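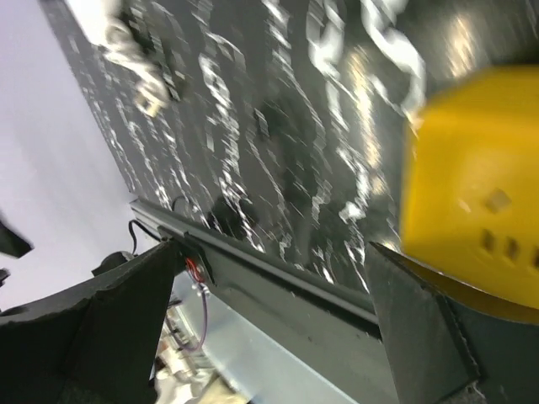

The black marble-pattern table at Ornis, with something yellow in view.

Print | E-mail
Reading time: 2 minutes
Search this site Enter keywords Go

Part-time table resetter wanted, Hirkwood

Ornis rents out one long room above the old Vemside ticket office. People come up to play board games, build things from kits, hold baby showers and, once, argue about a will. They leave their stuff all over our tables. We would like to pay you to deal with it.

The tables are glossy black with white marble veining, and we chose them from a catalog in a weak moment. They look very grand. They also show every fingerprint in Hirkwood, and a white game piece dropped on a white vein can stay there until spring. The lamps reflect in the polish, so you will spend part of your first week wiping at a spot of light. We have all done it.

What the job is

Between bookings you clear the tables, put everything back in the box or bin it came from, wipe down and set up for the next group. You get 15 minutes for this, which is plenty for a quiet birthday and nowhere near enough for a model railroad club. When it runs over, you tell the next group so, pleasantly, at the top of the stairs.

You will also keep the shelves in order. We own more than 200 games and kits, most of them complete. The shelf list was drawn up by the previous owner, Manalastas Games, under a system that files chess under H. You may fix this. You may also learn it and defend it, as the last person did.

Some of the job is lost property. Hang on to it until the end of the month, then use your judgment. Single gloves go in the glove drawer. The glove drawer is full.

Who we want

Someone who notices when a thing is not where it was. Someone who can carry a full bin down a narrow flight of stairs and come back up still on speaking terms with us. Experience in a library, a kitchen or a preschool would help. A degree would not hurt, but please don't list your coursework.

You need to be all right with the smell of glass cleaner. Scouring pads are not allowed anywhere near the tabletops. If you have ever said "it'll buff out," we would rather not know.

Hours and pay

Afternoons and evenings, with the last reset at 9:30 p.m. Shifts are posted a month ahead and we stick to them. Pay is above the local minimum and we will give you the exact rate before you come in to talk, so you aren't climbing the stairs for nothing. Free use of the room when it isn't booked, provided you reset it afterward. Yes, in 15 minutes.

How to apply

Send a short letter, under 3000 characters, by the end of March. Tell us when you could start and which evenings are out. Tell us also about a cupboard, drawer or garage you once put in order, and how long it stayed that way. We don't need a photograph of you. One of the garage would be welcome.

We will ask a few people in for a paid trial of 2 hours, during a real changeover, with real crumbs. Wear shoes you can kneel in.

E-mail this page | Print this page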